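About Raudsepp

Raudsepp sells and rents tableware. We supply plates, cups, bowls, serving dishes and flatware to cafes, schools, church kitchens, wedding planners and anyone else who needs to feed a lot of people on matching pieces. Our shop and warehouse are on the same lot in Wudanby, behind the old feed store. The entrance is on the side.

How we started

The business was opened by Ojārs Lepik, who had been buying leftover stock from restaurants that were closing down. He kept it in his garage and sold it to other restaurants. After a while people began asking whether they could borrow it for a weekend and bring it back, and he started writing up rental slips on a receipt pad. We still use a version of that slip, though the pad is gone.

The name comes from the family who owned the building before us. Their sign was painted on the brick and it was going to cost too much to remove, so Ojārs registered the business under it.

Elīna Ramanauskas joined as a driver and now owns the company jointly with Ojārs. She runs rentals and deliveries. He still does most of the buying.

What we carry

The catalog has 1,042 items at present. Most are plain pieces in solid colors, which sell better than patterns and are much easier to match when a customer comes back years later to replace a few. We carry three main lines.

Iltlow is our everyday line. It covers dinner plates, side plates, soup bowls and two sizes of cup. It stacks tightly and is the one we recommend for schools and canteens.

Ekham is heavier and has a wider rim. Restaurants tend to pick it. The oval platter in this line was discontinued by the maker and we have only what is on the shelf.

The third group has no name. It is made up of odd lots, ends of runs and secondhand pieces, and it is sold from the tables at the front of the shop. Prices are on the shelf cards. We do not list this group online and we can't hold pieces by phone.

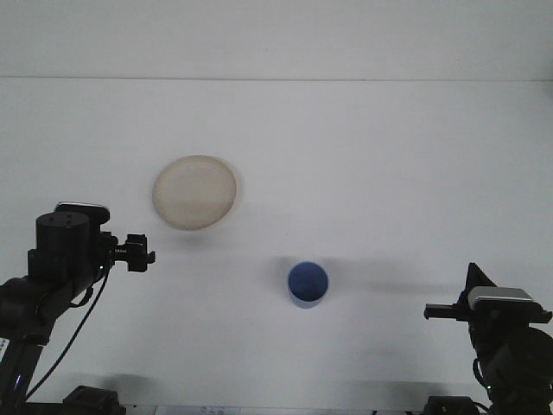 Beige plate and blue cup.

Rentals

The smallest rental order is 50 place settings. The largest we can fill from our own stock is 2,000, and for that we need the booking well ahead, especially in October, when the harvest suppers and a good part of the wedding season fall together.

Rental pieces go out in lidded crates with dividers. Scrape and rinse everything before it goes back in the crates. You do not have to wash it. Everything that comes back goes through our own machines before it goes on the shelf, including crates that were never opened.

Chips and breakages are charged at the replacement price printed on your slip. We count on return, in the order the crates come off the truck, and send the count to you the next working day. If you think the count is wrong, call Elīna before you pay.

We deliver within our own county and to the towns along the river road. Outside that area you are welcome to pick up. A minivan with the seats down will take a small order. Please bring blankets or something else to keep the crates from sliding.

Who works here

There are 9 of us. Besides Ojārs and Elīna, the people you are most likely to deal with are these:

Aušra Bite, shop and special orders. Aušra handles replacements for discontinued lines. Bring her a piece if you can, or at least the mark from the underside.

Ibsa Yimer, warehouse. Ibsa packs the orders and schedules the loading dock. Pickup times are set with him directly.

Mafalda Esteves, accounts. Mafalda looks after invoices, deposits and credit accounts for schools and churches.

Credit accounts

Schools, churches and registered food businesses can open an account and pay monthly. The form is one page and available at the counter. Accounts opened under the old terms stay valid until 2024-12-31, after which the new form must be on file. Everyone else pays a deposit at booking and the balance at pickup or delivery.

Visiting

The shop is open Monday through Saturday. The warehouse side is closed on Saturdays, so rental pickups and returns have to be made on weekdays. Trucks should use the rear gate and turn around in the gravel lot. The lane past it is private and the neighbors need it kept clear.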